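Product Review: Lirnent Raised Bed Kit for Family Gardens

The Lirnent is a modular raised bed kit sold by Lorby and intended for households that garden with children. Our garden education office tested one kit from April through October at the Mahawong demonstration garden. 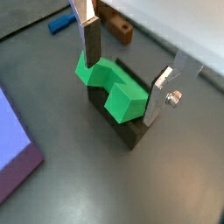
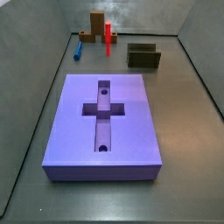
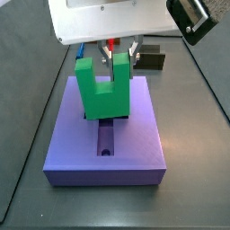
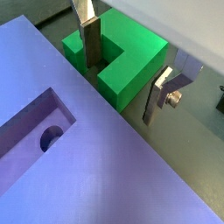 Assembly required two adults and one afternoon. The instructions are clear, although the corner brackets must be fitted in a set order that the manual mentions only on its last page. The finished bed stands 26 inches high. Children of seven and older reached the center without difficulty; younger children needed a step.

The bed held up to 600 pounds of moist soil with no bowing of the side panels. Drainage was satisfactory during a wet May. In August the soil dried quickly along the south side, and daily watering became necessary for lettuce and radishes. Bush beans and cherry tomatoes performed well throughout.

We compared the kit with the Pliredura, which is lower and lighter. The Pliredura is easier to move but offers less root depth, and carrots grown in it were short and forked. Families who intend to grow mainly herbs may find it sufficient.

Two shortcomings should be noted. The top rail has a narrow edge that is uncomfortable to lean on, and replacement brackets are sold only in full sets. The trellis attachment, part number 623, is offered separately and was not included in this review.

The kit is recommended for school and home use where a permanent location is available. Rating: four out of five.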